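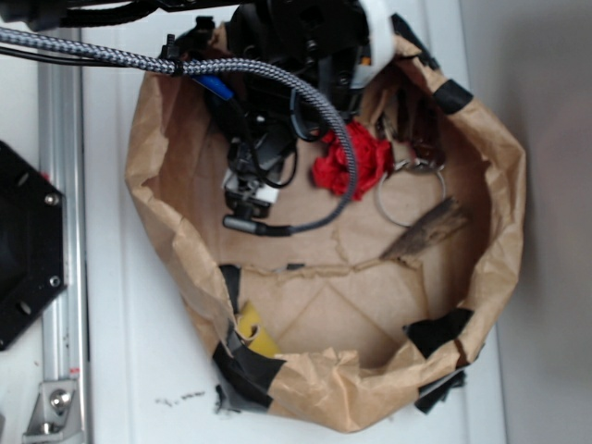

Figure 4. Bag workspace from the top view, arm over the opening.

4. Teaching the planner about an open bag

By now Flulel is talking to your arm and you've got a live picture in the Top View panel. Now comes the fun part – getting the planner to reach into something soft! A paper bag has no fixed shape, so you'll mark the opening yourself the first time, and Flulel will track it from there.

4.1 Mark the rim

1. Open Workspace > Containers and choose Soft, Open Top.
2. Click points along the rim in the Top View panel. Follow the folds as closely as you can. A rough circle works, but a careful outline gives the planner a lot more room to move.
3. If you've taped the rim, paint over the tape with the Same Surface brush. Dark tape on brown paper can be read as a gap, and so can the shadow of a fold.
4. Press Fit. The outline turns green when the colour and depth layers agree.

Note: A tear inside the bag may show up as a second floor. Select it in the layer list and press Merge Down.

4.2 Mask the arm and its cables

1. Move the arm to the Hover pose, with the gripper over the opening.
2. Press Learn Self. Flulel masks the housings and the gripper from the arm model.
3. Cables aren't in the model, so trace them by hand. Include the whole of any loop that hangs over the bag.
4. Jog the wrist slowly both ways and watch the mask. It should stay on the cable as the loop swings.

CAUTION: Keep Cable Slack Limit switched on whenever a cable hangs inside the rim. Keep your hands out of the bag while the arm is enabled.

4.3 Find the items

1. Press Segment. Each item gets its own coloured outline.
2. Check thin and soft things first. A key ring lying flat and a stick on top of it often come back as one item – use Split and draw a line where they cross.
3. Anything partly under the rim, like the yellow piece at the lower left in Figure 4, should be tagged Hidden Edge. The planner will then leave it for later and clear the open items first.
4. Crumpled fabric needs no outline fixes. Tag it Soft and let the grasp sampler do its thing.

4.4 Preview and run

1. Set Samples to 500 and press Plan.
2. Scrub through the preview. It's well worth a minute, and seeing the path curl in past the rim is a real treat!
3. Set speed to Slow and press Run.

Note: If you get error 696 (rim moved), press Fit again and replan. You don't need to repeat 4.2.

Section revised 28 July 2018 by Benjamín Ocampo.

Related items
Section 3: Connecting Flulel to a Vasent controller
Section 5: Tuning the grasp sampler for soft items
Importing Merkurar depth maps
Navarrete plug-in: release notes, version 2
Error code list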